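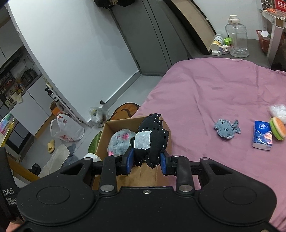
Shona Yule told me on the phone that writing down every hour of your week is a great way to find out you don't like yourself very much, and could I please do a jigsaw like a normal person. I had already bought the notebook by then, so on I went!

21 Apr 2020, and I have now logged one full week. All 168 hours of it, midnight to midnight, in pencil, in a green notebook with a page for each day and a line for each half hour. I got the idea from an old magazine article I'd torn out and stuck on the fridge, and every time I went for milk I thought, yes, I should do that when life calms down. Well. It's calm. It's so calm I know what time the neighbor's dryer goes on.

The rules I gave myself were pretty loose. Write it down at the time or at least before the next meal, don't make it sound better than it was, and no going back to fix things later (I broke that last one on day two, when I erased "sat on stairs" and put "planning," and then felt so silly that I changed it back).

So the part everybody asks about first is sleep, and I was sure I was getting six hours a night. I've been telling people that for years, in a slightly brave voice. It's closer to eight. I sleep fine! I have been going around tired from something else entirely, and Keir Aitken thinks it's the reading of the news at bedtime, and he may be right, although he also blames the news for his knee.

Work came to 26 hours, and I want to be careful how I say this in case my boss reads it. I was at the desk a lot more than that. But when I only counted the half hours where I could write down a thing I had done, a real thing with a verb in it, 26 is what was left. The rest says stuff like "email?" and "waiting for Hepburn file" and one that just says "clicking." The Hepburn file came on the last afternoon, by the way, and it was the wrong one.

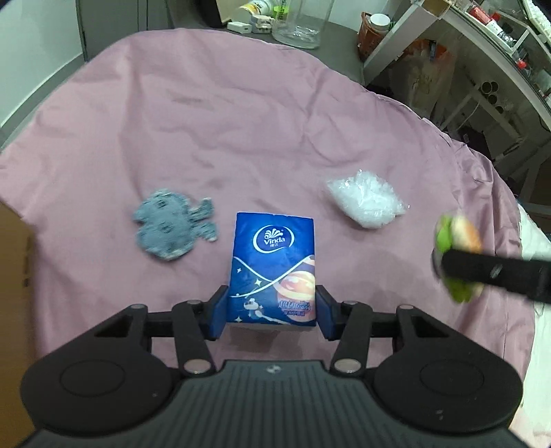 Then there's what I started calling the crumbs, which are all the bits between one thing and another. Waiting for the kettle. Standing in the bedroom trying to remember why. Wiping the counter, again, when it was already wiped. I don't have a total for those since I kept forgetting to write them down, and I kind of like that they got away. The magazine article was very stern about crumbs and wanted them all swept up and turned into Spanish lessons. I tried it one morning with a list of verbs taped over the sink and learned the word for "to fall" and burned the oatmeal.

Phone calls were the big surprise. I'd have guessed an hour over the week, tops. Nine lines in the notebook say "Jean," one after another some evenings, and Jean Moncrieff and I have never talked that much in our lives, not even when we shared the apartment on Tolport Street and had one bathroom to fight over. We mostly talk about what we're having for dinner. She made the same soup 3 nights in a row and I got a report each time.

I did end up doing the jigsaw too, because Shona mailed me one. It's 1,000 pieces and the whole top half is sky, so thank you, Shona. It got its own line in the log from day five on and pushed out most of the TV, plus an exercise video I was never going to finish anyway.

A few things for anybody who wants to try this. Half hours are plenty, and I can't imagine the fifteen-minute version. Use a pencil. Start in the middle of a week if you feel like it, mine ran from one bedtime to another and nothing bad happened. And don't add it up every night! I did that the first two days and got very gloomy about laundry.

I'm not keeping it up. My wrist is tired and I've started picking things to do by how they'll look in the notebook. But I've put it in the drawer with a note to do another week in August, and I'd love to see how the two compare, especially the desk part. Fraser McIver says he'll do one the same week if he doesn't have to show it to anyone. Jean's in as long as soup can have its own color.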